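Pira Home Task Kit, trial unit 2434
Walk-through safety checklist, with my comments
Checked by: Urho Pitkänen
Date: 25 April 2018

I did this one at the Jernulstead flat, going down the standard list and typing in my notes as I went. Elżbieta Grabowska asked me to keep the comments in, so please forgive the rambling! For anybody joining now: Livby is thinking of taking the kit on a two-year service plan. You wear the head camera, do small kitchen jobs by hand, and the arm learns them from your recordings.

1. Power and cables
Arm power lead, plug and strain relief: OK
Emergency stop within reach of the operator: OK
Floor cables routed clear of feet: NEEDS WORK
Comment: There's a thin gray cable running across the floor to a black bag, right where you'd step if you moved left. Clip it down or run it along the wall. I'd call this the one real trip hazard on the list.

2. Head camera
Strap and buckle: OK
Battery door closes fully: OK
Comment: Comfortable enough, though I had to fiddle with the strap twice (I have a big head, what can I say). Dong-hyun Bang wants a softer pad at the back and I'm with him on that.

3. Work surface, hand tasks
Table steady when leaned on: OK
Room for both hands near the front edge: OK
Hot items kept away from the task area: OK, with a note
Comment: The task I checked was number 158 in the Pira booklet, "sachet and bowl." You hold the sachet with one hand and steady the bowl with the other. Easy on the wrists, and I like that nothing sharp is involved.

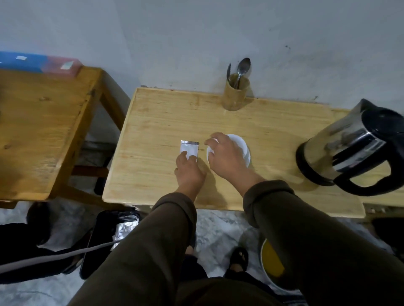
Task 158, left hand on the sachet, right hand on the bowl. Kettle at far right.

My note is about the kettle. For hand recordings I can live with it out at the side, but for arm runs I want it off the table completely. Same goes for the utensil holder at the back -- the spoon and the other thing sticking up out of it are just asking to be knocked.

4. Clothing and footwear
Sleeves close-fitting or rolled: NEEDS WORK
Closed shoes: NEEDS WORK
Comment: Loose sleeves are fine until the arm is powered, and then they really aren't. Sandals, same story. The booklet mentions shoes on page 10 and never mentions sleeves at all, so Njoroge Simiyu is writing to Pira about it.

5. Floor area
Standing space clear: NEEDS WORK
Comment: Bag, bundle of black fabric, round container, all down by the feet. Get them out of there before the next session, please.

6. Arm and gripper
Speed limit set to training level: OK
Stop button tested: OK
Finger pads secure: OK
Comment: Stopped cleanly each time I hit the button. Much better than the Baek unit we tried in January, which liked to drift a little before it settled.

Result: pass for hand recording once the cable is fixed. Hold on arm runs until items 3, 4 and 5 are cleared. Waldemar Żak to recheck and sign.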